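To: stamora-data list
Date: September 14, 2020
Subject: Re: how many store clips before the first training run?

On the Pivton side, somebody wrote:

> We have 171 clips of shelf straightening from the Baltavberg store
> and I'm tempted to start training tonight. Is that silly? Also, do
> you throw out the ones where the person hesitates or changes their
> mind about which bottle to touch? Ours do that a lot and it makes
> the labeling a pain.

Not silly at all, go for it! We ran our first one in May with even less and the model was terrible, but it was terrible in useful ways (it wanted to grab everything by the cap, whatever the shape of the bottle). You find out what's missing from the set much faster that way than by staring at a spreadsheet.

We're at 935 clips now, 545 of them from the Olaniyan store, and the cleaning aisle is by far my favorite. So many odd shapes packed close together – angled necks, floppy pouches, big round bottles, all on the same few shelves. Cereal boxes taught our model almost nothing after the first afternoon.

On hesitation: please keep it in! We used to trim every pause and I regret it. Now we mark the pause as its own segment, with a start and an end, and leave the choice to whoever trains on it. The labeling does take longer, I won't pretend otherwise, but two passes is plenty. First pass is just left hand and right hand, touching or not touching. Second pass is which product. Don't try to do both at once, I did and had to redo a whole week of it.

One thing I'd push you on is using both hands. Our early clips were nearly all right-handed picks and the model more or less forgot there was another arm. These days we ask people to work the way they would at home in their own cupboard, and the left hand ends up doing lots of bracing and pushing.
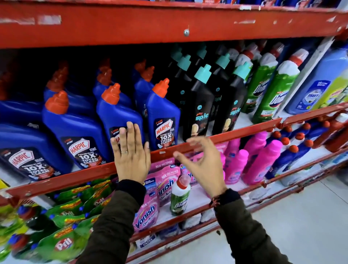 Do clips from one store carry over to another? Partly – the hand motions carry over pretty well, but shelf height and depth don't, so hold back a handful of clips from the second store for testing.

Send me your label sheet whenever you like and I'll check it against ours. I think we still spell "pouch" three different ways.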